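Up at 5:30 to get the early train to Wultotham. The regional assembly group is doing its two days of town visits this month and I am along as the note taker, same as last year. It rained until we were past the reservoir and then cleared.

First stop was the town hall. The mayor met us at the side door as the front steps are being relaid. She had a folder for each of us and went through the boundary question before anyone had coffee. The county wants to move the line so that the Plondley estate falls under Windholm for schools and waste collection but stays with Wultotham for voting. The town council voted against this in the spring and sent a letter. They have not had an answer, only a note saying the letter arrived.

The estate has 595 households on the roll. The mayor's point was that a family there would pay one council and elect another. Our group leader asked whether the town would accept the whole estate going over, votes and all. She said she would not, and that she did not think the residents would either, but there has been no poll. I wrote that down twice because I expect it to come up again.

After that we walked to Plondley. It is farther than it looks on the map, mostly uphill. We stopped at the bus turnaround, where the number 98 now ends. It used to run through to the clinic. Several people waiting there wanted to talk about the bus and had no interest in the boundary. One man said he did not care whose name was on the trash cans if he could get to the doctor before noon. The group leader promised to raise it with the transport office. I have put it on the list, but the list is already long from the last trip.

Lunch was in the hall behind the library. Soup, bread, a tray of plum cake. A petition was handed over with 891 signatures, asking for the estate to be left as it is. Somebody from the council press desk wanted the handover done a second time for a better picture, so we all stood up again with our napkins.

The afternoon meeting was the hard one. Windholm had sent a deputy, who was polite and read from a prepared statement. Their position is that the school places exist on their side and it makes no sense to leave them empty. That is a fair argument and I do not think our people answered it well. The talk went back to trash collection and stayed there for more than 2 hours. I had stopped taking full sentences by the end.
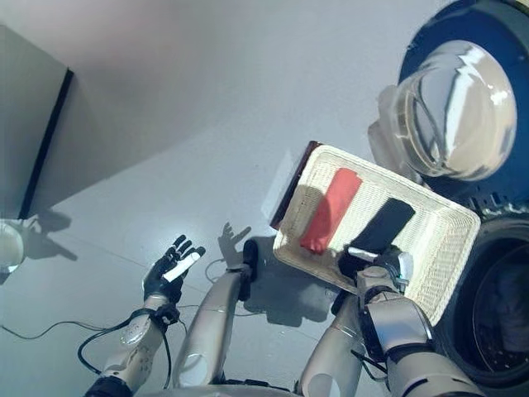

Dinner was at Kolář, on the square, with the back table booked for us. The pork was good and the service slow. The group leader thinks there is room for a deal where the school line moves and nothing else does. The two members from the south were against it – they have a similar case at home and do not want it used as a model. No one raised their voice. It was left that I would draft a page setting out both options and send it around before the committee meets in September.

I missed the last direct train and had to change, with a long wait on the platform. Used it to start the draft. The first paragraph is all right and the rest is not.

Home after 11. Need to find out who in the transport office handles the 98, and ask the town hall for a copy of the spring letter. Shoes are soaked through from the grass by the turnaround. Early start again tomorrow – Windholm in the morning, then the school.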